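Snack swap box — what goes in first?

graduleo_j
Packing the red box for the June swap. Limit is 400 grams.

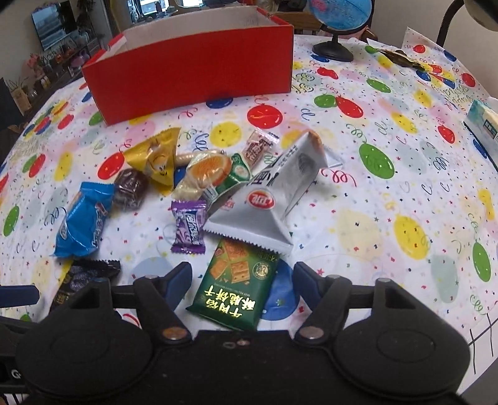
snack pile + the red box, balloon tablecloth

pranthorpe22
Big silver one on the bottom, candy on top. Done

mossy_k
No way, crackers get crushed. Green packet flat first, silver pyramid last

graduleo_j
weighed it all, 340 without the box

pranthorpe22
then your over once you add cardboard. Drop the yellow smiley one

mossy_k
Keep the smiley!! drop the blue — and tape the flaps, mine popped open last time

graduleo_j
ok keeping smiley, will rewiegh tonight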